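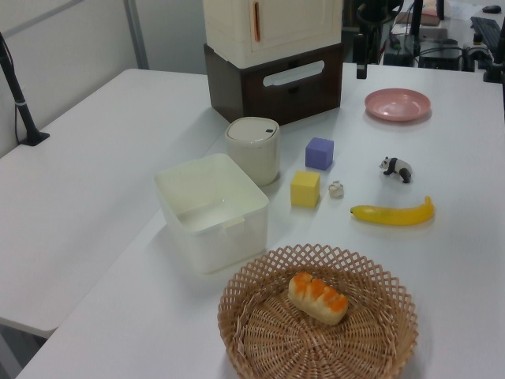

Gripper comparison, bench 2: gallery

Posted by Eilidh Innes, 14/03/2018

This page collects the notes from the gripper comparison run at the Tarkville lab. Two end effectors were tried on the same arm: the Kilent two-finger parallel gripper and the Metwally three-finger adaptive gripper. The control software, approach speed and object set were kept the same for both. Each gripper was given 153 pick attempts, split over pick-and-place, pick from container, and release into container. Captions give the object first and then what we learned from it. The full log is kept with the bench records and can be had from Renato Tiongson.

Toy bread loaf, woven basket
Used for pick from container. The loaf lies on the diagonal, so the wrist has to turn before the descent. The Kilent fingers closed across the short axis and held. The Metwally needed more room between the loaf and the rim, and its third finger touched the weave on several attempts. Open lattice is also hard on the depth camera, which returns points from the table through the gaps. Shona Sutherland's fix was to raise the lower limit of the point cloud crop for this container only.

White storage bin
Target for release into container. The walls are slightly translucent and give patchy depth returns. We stopped relying on the detected rim and entered the bin height by hand. Both grippers clear the wall with the wrist vertical. With the wrist tilted, the Metwally does not.

Canister with gray lid
Not picked. It stands behind the bin as an obstacle for the planner. Costel Georgiou padded the collision model by 20 mm after the first set of runs, and the later paths went wide of it.

Foam cubes, purple and yellow
The baseline objects. Soft, flat-sided and easy to segment. Grip force was set on these first and then left alone. Neither gripper separated itself from the other here, and the cubes will be dropped from the scored set next time. They stay on the table for calibration checks.

Toy panda
Irregular outline and dark legs. The Metwally did better, wrapping the body where the Kilent tended to pinch and rotate it. If the grasp point falls on the head, both grippers lose it during the lift. The grasp planner now weights the torso.

Toy banana
Lies flat with one end curving up. The Kilent needs the fingertips close to the table surface, and the force limit tripped 31 times before the approach height was corrected. Those trips are in the log as faults and are not counted as grasp failures. Wim Schouten wants them scored separately in the next report.

Pink plate
Shallow with a raised rim. Top-down grasps are not possible with either gripper at its present opening. Edge grasps worked with the Kilent at a steep wrist angle. The Metwally was not tested on the plate after the first set.

Two-tier storage unit
Reserved for the drawer and door tasks. The lower drawer has an oval cutout and the upper door has a small vertical handle, so the two call for different finger shapes. No scored runs yet.

Camera position
Fixed view for logging, independent of the depth camera. Images are saved at the start of each attempt. Lighting was left as it is in the room.

Fingertip wear
The silicone pads on the Kilent were changed once. Murnmont, who supplied them, recommend inspection every 1,000 cycles. We inspect at the start of each session and note the result beside the calibration values.

Next set
Drawer and door tasks, both grippers, same arm. The Metwally firmware update goes on first, followed by a repeat of the foam cube baseline. Corrections to the captions should go to Eilidh Innes.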